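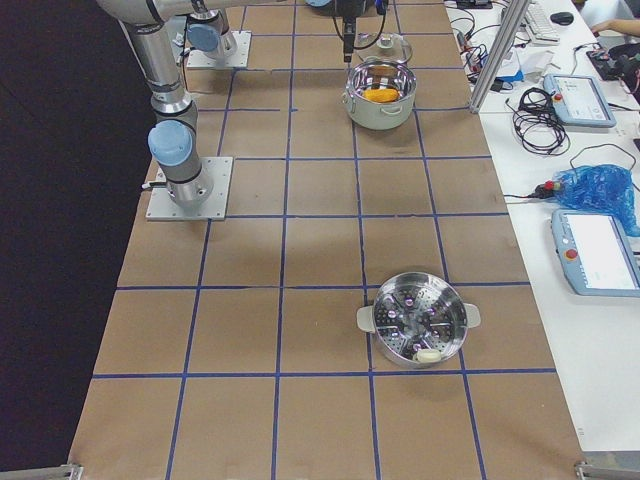 Gusthorpe Evening Choir | Members' Page

I caught Nadiia Derkach at the piano a little before seven, eating crackers out of her coat pocket and trying to find the second alto folder. She's been leading us for four years now, and I'd never once asked her how she picks the music (shame on me!).

"I hum it in the car," she told me. "If I'm sick of it by the Weldu exit, you're not getting it."

So that's the system, folks. She owns 292 songs on paper, most of them bought used, and she figures we've sung roughly 100. The October program leans on lullabies this time, which surprised me, and I said so. She laughed. "Loud is easy for this group. I want to hear you all sing quietly for three whole minutes and stay on pitch."

I asked about the new warm-ups too, the ones with the lip buzzing, and whether we're stuck with them.
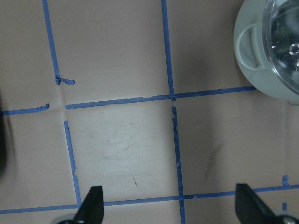
Glória Abreu, tuning her guitar by the door, called over that the buzzing had given her back her high notes and she'd riot if it went. Nadiia just pointed at her and said, "There you go."

Then I got to the solos, and she turned cagey. Auditions are after the break, bring your own water, and please learn the second verse of "Bemel" by heart. "The second," she said again. "Everybody knows the first."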